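Accueil Magazine Industrie Logiciel Recherche Archives S'abonner

Le temps perdu entre deux gestes

Chez Skolgate, une petite équipe réécrit le logiciel qui décide quand une pince doit se fermer, et surtout quand elle doit renoncer.

Le banc d'essai de Pristaldale occupe le fond d'un ancien atelier de reliure. On y travaille avec des blocs de couleur, parce que leurs faces planes simplifient le calcul des contacts et qu'un bloc abîmé ne coûte rien à remplacer. Elfriede Eichhorn y dirige le développement depuis trois ans. Elle vient de la planification de trajectoires et reconnaît volontiers que la préhension l'intéressait peu au départ.

« Je pensais que le problème était d'arriver au bon endroit, dit-elle. Les journaux d'exécution montraient autre chose. Le bras arrivait très bien, puis il attendait. »

L'attente venait du découpage du programme. Dans la première version, la perception livrait une pose, le planificateur calculait un chemin, le contrôleur l'exécutait, et chaque module attendait que le précédent ait terminé. Si la pose était fausse de quelques millimètres, la pince se refermait de travers et toute la chaîne repartait de zéro. Sur une série de 2 000 essais, 1 585 seulement sont allés au bout sans reprise.

La nouvelle version, baptisée Cavham, supprime la frontière entre les deux premiers modules. L'estimation de pose continue pendant l'approche, et le planificateur reçoit une correction toutes les 40 millisecondes. Il n'a pas le droit de tout refaire : il peut déplacer la fin du chemin, jamais le début. Cette restriction a été discutée pendant des semaines. Elle garde les mouvements du bras lisibles pour la personne qui se tient à côté.

Reste le moment du contact. Un cube pris de biais peut tenir parfaitement ou pivoter au premier mouvement, et l'image du poignet ne suffit pas toujours à trancher. Cavham compare donc l'orientation apparente de la face visible à celle que prévoyait le modèle. Si l'écart dépasse un seuil, le programme repose l'objet avant tout transport.

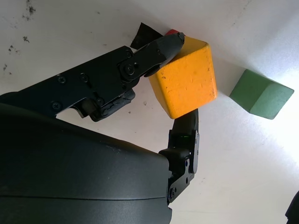 Des seuils réglés à la main

Le seuil en question est un nombre dans un fichier de configuration. Il y en avait 174 au dernier inventaire, et Eichhorn ne s'en vante pas. Certains ont été choisis un soir, pour faire passer un essai, puis oubliés. L'équipe les relit un par un depuis septembre et inscrit à côté de chacun la date, l'auteur et l'essai qui l'a justifié. Quand aucun essai n'est retrouvé, la valeur est marquée comme provisoire et le programme l'affiche au démarrage.

Le travail est ingrat, mais il a déjà permis de corriger une erreur ancienne. La détection de couleur rejetait les pixels trop clairs, réglage hérité d'un éclairage que l'atelier n'utilise plus. Du côté le plus lumineux du plan de travail, une partie des faces disparaissait du masque et le centre estimé glissait vers l'ombre. Le contrôleur compensait comme il pouvait. On avait soupçonné la mécanique, démonté deux fois les doigts et recommandé des vis.

L'autre chantier porte sur la géométrie de la pince elle-même. Le planificateur représentait chaque doigt par une capsule, un cylindre arrondi aux deux bouts. C'est rapide à calculer et assez faux. Un doigt réel se compose de plaques, d'un pivot, d'un embout qui s'effile, et la capsule qui enveloppe le tout interdit des passages où la pince entrerait sans toucher. Cavham utilise maintenant un volume par segment. Le calcul est plus lourd, et il a fallu le réserver à la fin de l'approche, lorsque la distance au premier obstacle devient faible. Plus loin, la capsule suffit.

Les bords posent des difficultés particulières. Près d'un montant ou d'une paroi, l'ancien modèle s'arrêtait trop tôt et déclarait la position impossible. Le nouveau laisse l'embout s'approcher, à condition que la vitesse baisse avec la distance.

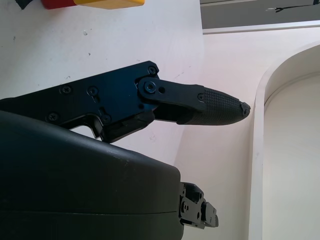 L'embout quadrillé de la pince, tout près du rebord d'une arche blanche.

Benítez, l'outil de rejeu développé en parallèle, a pris une place que personne n'avait prévue dans le budget. Il recharge un essai enregistré et permet de modifier un paramètre à partir d'un instant donné, pour voir quelle décision le planificateur aurait prise. Il ne dit pas si la prise aurait réussi – la physique du contact reste hors de sa portée – mais il montre à quel endroit deux versions du code se séparent. Les nouveaux venus commencent par là. On leur donne un essai raté, une journée, et on leur demande la ligne du journal où les choses ont tourné.

L'équipe hésite encore sur la publication. Le rejeu pourrait sortir sous licence ouverte, le planificateur probablement pas. Eichhorn voudrait d'abord en finir avec les valeurs provisoires et refaire la série complète de 2 000 essais, avec les mêmes positions de départ. En attendant, la liste des seuils reste affichée à côté du banc, et on y raye les lignes au stylo.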